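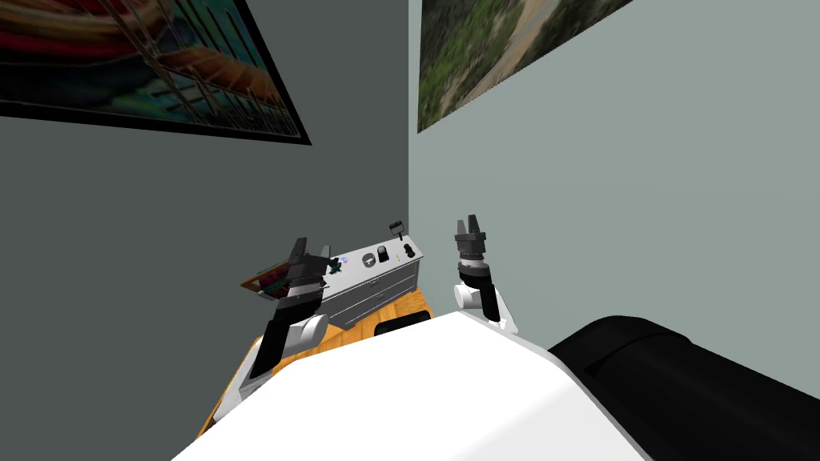 *Simulation render: Darmawan Liem, Viment*

**Obi cell: progress report to Covivitz**
21st November
Prepared by Melati Pangaribuan

This report covers the setup and upkeep of the Obi cell since the last payment. The cell is one two-armed robot working at a table in the corner of a room, with a gray cabinet unit that carries a dial, two knobs and a lever. It exists twice: as hardware at our Grevby site and as a simulated copy. Most of the work in this period was on the simulated copy, and the render on this page comes from it.

**Where we are**

The rebuild of the simulated cell is finished. The old version dated from April and had drifted from the hardware after we moved the table. We remeasured the real cell and corrected the position of the robot base, the cabinet and both walls. The base was out by 45 mm, enough to make the left arm reach short in every test that started from the home pose.

We also replaced the wall surfaces. The earlier copy had bare walls, and the vision software did poorly as soon as anything was hung on them. The current scene has a picture on each wall, and we can swap these between runs. The same goes for the small items on and beside the cabinet, such as the striped tray at the left end. Darmawan keeps the list of approved items and checks each one for bad collision shapes before it goes in.

**Grippers**

Both grippers are parallel two-finger units. The starting pose now has them open, the left one above the left end of the cabinet and the right one held clear on the side of the right wall. We chose this after a run of faults on the hardware where the right wrist started too low and tripped its torque limit on the first move.

The left gripper on the hardware needed a repair. One finger had worked loose on its slide and was closing late. Darmawan stripped it, cleaned the slide, fitted new screws and reset the zero position. It has done 700 open and close cycles since then with no fault logged. The right gripper was checked at the same time and only needed cleaning. We have ordered 2 spare finger sets, charged to the parts line.

**Cabinet controls**

The dial and knobs took longer than planned. In simulation they turned with almost no resistance, so a motion that looked fine there would stall on the real unit. We measured the turning force on each control by hand with a spring gauge and entered the values. The dial now behaves well. The smaller knob is still a little too easy to turn, and we have left it on the open list.

The lever is the weak point. Its post is thin and the simulated contact is unstable when a finger presses it from the side – the lever sometimes jumps a short distance and settles in the wrong position. A stiffer joint setting helped but slowed the whole simulation. Melati is testing a simpler collision shape for the head.

**Routine care**

The hardware cell now has a written maintenance sheet. Before each shift the operator homes both arms, checks the finger alignment against the gauge block and wipes down the table. Joint covers come off once a month for a cable check. The sheet hangs next to the emergency stop, and completed copies are kept in the project folder.

We lost three days in this period to a failed cable in the right arm. The replacement was in stock, but the arm had to be recalibrated afterward and the first calibration was rejected. We have since changed the routing so that the cable no longer rubs at the elbow.

**Budget**

Spending is within the approved total. Parts ran over because of the cable and the finger sets, and travel ran under by a larger amount. We ask Covivitz to approve moving the unspent travel money to parts. The request form is attached.

**Next period**

- Close out the lever and small knob issues
- Repeat the base measurement on the hardware
- Run the full set of starting poses in simulation, then on the cell
- Train a second operator on the maintenance sheet – at present only Darmawan is signed off for gripper work

Questions on the budget request should go to Melati Pangaribuan at Viment.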